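Theophilus Dogbe has managed the patient assistance desk at the Lonport clinic since it opened. The desk helps people who have lost job-based insurance keep their prescriptions filled while they wait for new coverage. In June he went over the intake process with us.

"The first question is the refill date," Dogbe said. "Income, household size, last employer, all of that can wait ten minutes. If a person has four days of insulin left, the file goes in a different tray."

Files in that tray are handled the same day. A nurse reviews the dose, a prescriber signs a bridge supply, and the Adeyemi pharmacy across the road fills it against a clinic account. The bridge supply covers 10 days. Files with more time left go through the standard route, where the desk applies to the manufacturer's program and, if the person qualifies, to Medicaid as well.

Dogbe said most delays come from paperwork. An application needs proof of income, and a person who was laid off last month has pay stubs showing a salary they no longer receive. "The form asks for the last 30 days. The stubs say one thing and the bank account says another. We attach the separation letter and a signed statement of current income. Without the statement, it comes back." 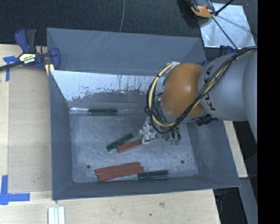 The desk logs every returned application with a reason code. Last year it submitted 1674 applications, and 97 came back for missing or conflicting income documents. Dogbe considers that number too high. "A return costs us two weeks at minimum. The bridge supply is shorter than that, so we end up writing a second one, and the account was budgeted for one."

Records are kept in Cuveck, a case tracking program the clinic adopted after using spreadsheets. It flags a file when the refill date is within a week. It does not read pharmacy data, so staff enter each fill by hand. Dogbe has asked for an import function. "They told us it was planned. I have no date for it."

Asked about people who don't qualify for anything, he described a sliding fee schedule with a fixed copay per prescription. Blood pressure drugs and metformin are simple, he said, as the generic versions are cheap. Inhalers and newer diabetes drugs are harder. In those cases the prescriber is asked whether an older drug would do, and the patient is scheduled for a recheck after the switch.

The Asska office, which opened in the spring, uses the same forms but has no pharmacy within walking distance. Bridge supplies there are sent by courier in the afternoon. The cutoff for orders is 1 p.m.

"People call at 1:30," Dogbe said. "We're looking at a second run."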